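**April, Clistell bench notes – gear task, collection day 4**

Started 8:40. Good morning so far, and I'm writing this up while the last batch copies over so I don't forget the small stuff.

We came in with 703 usable episodes of the gear placement task and the plan was to get past 845 before lunch. We did it! The counter read 845 at 11:52 and I let it run on a bit because the rhythm was so good. The two-arm version is finally feeling natural to drive. On day 1 I was fighting the leader arms the whole time, and now I mostly forget they're there and just think about where the gear wants to go.

Changes since last time:

- Lowered the speed cap for the last stretch above the pin. Episodes are a little longer but the approaches look much cleaner on replay.
- Free arm now starts from a spread of poses instead of the same parked one. The Pillai policy had clearly memorized the parked pose (it froze up when we nudged the arm by hand), so I want lots of variety in there.
- Plate gets shifted and turned between episodes. I'm doing this by feel. Should probably write a script that calls out a position, otherwise I'll keep favoring the same spots.

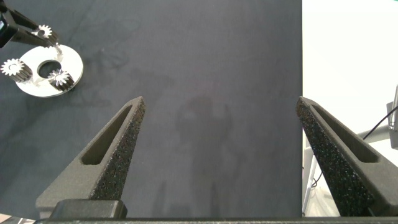

### Wrist view, open-hand arm

I really like this view for training. The other arm has a gear between its fingertips up by the pin, two more gears are already on the white plate, and our own fingers are wide open with plenty of bare table between them. So the model gets the state of the whole assembly from the arm that isn't holding anything, which was the argument for keeping both wrist streams in the first place. I was ready to drop one to save disk. Glad we didn't.

Two things to watch:

1. The arm throws a soft shadow on the table right between the fingers. Kullimis training runs got odd when the lighting changed, so I'd like a few sessions with the lamp moved.
2. The plate sits way up in the left corner from here. Some episodes should have it closer to the middle, or the model may learn that gears only live in one place.

Labels: I split off 202 episodes with a regrasp or a second try at the pin and tagged them `recovery`. Please don't throw these out! They're messy to watch, but the last policy had no idea what to do after a near miss, and I think these are the most useful thing we've recorded all month.

Still to do:

- [ ] Check time sync between the two wrist streams (one looked a few frames late on replay)
- [ ] Push the batch to the Cikmont store and retrain overnight
- [ ] Wipe the table, there are smudges
- [ ] Agree on when an episode ends – release, or arm back home? We've been mixing both

Target for the full set is 1453. At this morning's pace that's very doable, and I can't wait to see what the overnight run does with the new starts. Back on the arms at 1:30.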